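Arm drops bottle short of tray, cell 3, Huvness bench
Opened March 14, 2025. Priority: high. Status: open

Left arm keeps letting go early on the bottle-to-tray job. Happens on the lowering move, bottle held by the cap end.

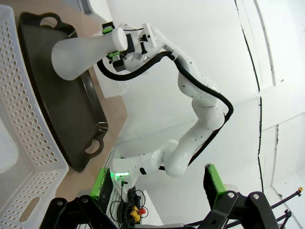

Started after the Leitão update to the grip settings. Before that, no drops logged since October. Today 8 drops out of 86 runs, all left arm. Right arm fine on same job.

No error on the pendant, status light stays green the whole way thru. So the stop never trips and the arm carries on with the move with nothing in it. Thats the bit I don't like.

Tried so far:
- power cycle, no change
- re-zeroed gripper, good for 13 runs then dropped again
- swapped finger pads with the spare set, no change
- slowed the lowering move, fewer drops but not gone
- checked cable at the wrist by hand, feels seated. Not metered yet

Not tried: rolling back grip settings. Need the old file from Stellthorpe, don't have it here.

Update, after lunch: log shows grip force sagging just as the elbow bends past halfway. Could be the cable pulling on the outside of the bend, could be the settings. Cant tell which from the log.

Cell locked off til someone from Cloltska looks at it. Please dont restart it for the evening batch. Old settings file still wanted asap.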